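**Grocery picking project, student robotics club: progress report to Skillport**
2019-07-25
Prepared by Ye-rin Hong, student coordinator

Dear program team,

This is our second report under the Skillport grant. It covers the work on the shopping task, the money spent until now, and what we plan before the September demonstration.

## 1. Work on the shopping task

In the first report we promised that the students would teach the robot to do a small part of grocery shopping with two arms: one gripper carries the basket, the other takes vegetables from a stand. The club has divided into two teams for this. Team Irkuta writes the arm motions and team Cliltuvero is responsible for grasping.

We started with tomatoes, which the students considered the most difficult item. They are round, they lie close together, and too much force damages them. The grasping team wrote a separate closing routine for them, with a lower force limit than for the other vegetables.

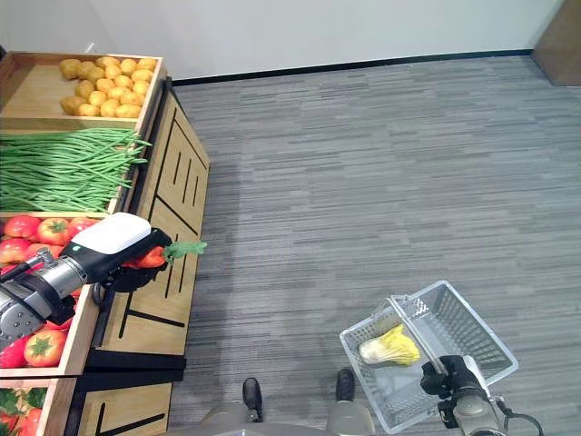 *Left gripper holding a tomato at the front of the bin; napa cabbage in the basket.*

The members have recorded 167 picking attempts in total. Each one has a line in the log with the vegetable, the bin and the name of the student who was operating. We have not yet finished to check all the lines, so I prefer not to give a success rate in this report. It will come in the next one.

Carrots are a different problem. In our stand they share a bin with green herbs, and the leaves come between the roots. The first version of the detection program often marked leaves and carrot as one object. Two students labeled new pictures during the summer break and the program is now better on this point, but it still makes mistakes when a carrot is mostly covered. The hand closes well on a carrot when the middle part is free, so the planner now looks for this first.
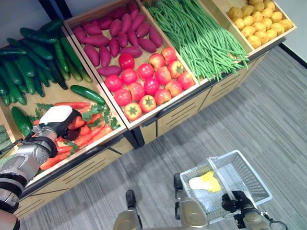

## 2. Budget

We have spent 3,666 dollars of the grant. The largest part was for spare finger parts and cables, then fresh vegetables, which must be replaced every week. Receipts are in the shared folder. We do not ask for any change between the budget lines.

## 3. Participation

Seven students come regularly, and 3 of them joined after the spring workshop. The new members can now start the robot and stop it safely without help - this was one of the goals in our application.

## 4. Plan until September

- Finish checking the log and calculate the results for each vegetable.
- Test the long green beans, which we have postponed because one grasp can take many pods.
- Write the operating guide in simple language for next year's members.

We would also like to ask if the demonstration can be moved to the afternoon, as several members have morning classes. Please let me know which day is convenient for your visit.

With kind regards,
Ye-rin Hong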